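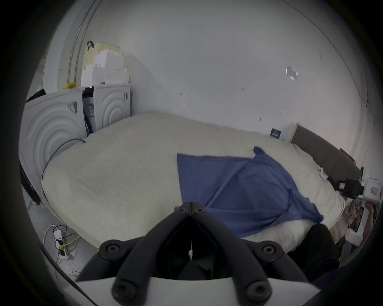 Ruseck puts its house rules for handheld gripper work out in the open

May – I've been promising this one to a lot of people, so I'm very happy to finally say it: the Ruseck handling guide is out, it's free, and you can start using it this afternoon! It covers how we record folding and laundry tasks with handheld grippers, and it runs to 40 rules (yes, we tried to get it shorter).

Most of them are plain stuff. Both hands stay on the grippers until the take is finished. Power strips stay on the floor with the cords led away from where people stand. Pinch a seam or a corner first, and only go for the middle of the cloth if the task card says so. After 200 takes you swap out, even if you feel fine.

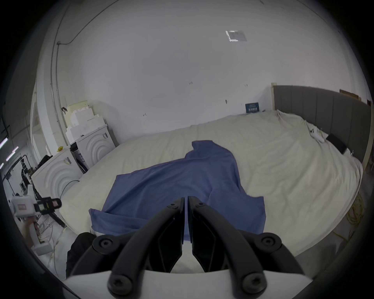
Laiba Hashmi told me she'd have put the break rule at the very top, as tired wrists spoil more takes than bad lighting ever did. She may get her way in version 2 – we're still arguing.

The part I'm proudest of is the section on two-gripper work. When one person holds a garment at both ends, the guide asks for slow, even tension and a clear pause before letting go. We went back and forth on the length of that pause with our friends at Ondby, and their comments made the wording a lot better.

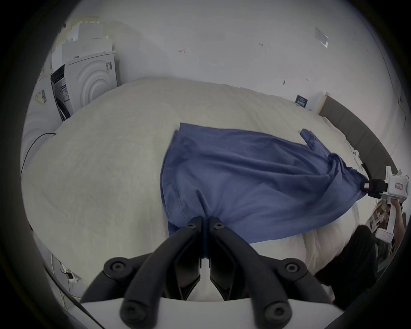
Ruseck Handling Standards Team

We also wrote down what counts as a bad take, and I think that's what smaller groups will get the most out of. A dropped corner is fine, keep it and tag it. A hand reaching in to help the cloth along isn't, so that take goes in the reject folder with a note. Žofie Vondráček tried the tagging rules on 500 old takes from our Oto project and sent back a long list of fixes, nearly all of which went in.

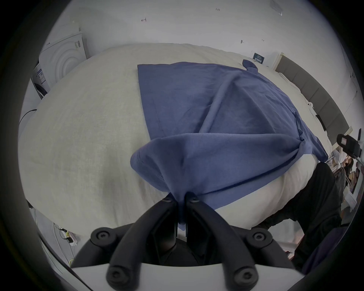 Tagging does slow you down for the first few sessions, I won't pretend otherwise. Give it a little time before you start trimming the list, and keep your notes if you do trim it – we'd love to see them.

Comments on the guide go to Yoon-hee Han at the Ruseck front desk, and press questions can come straight to me.

Mei-kuen Kwan, Ruseck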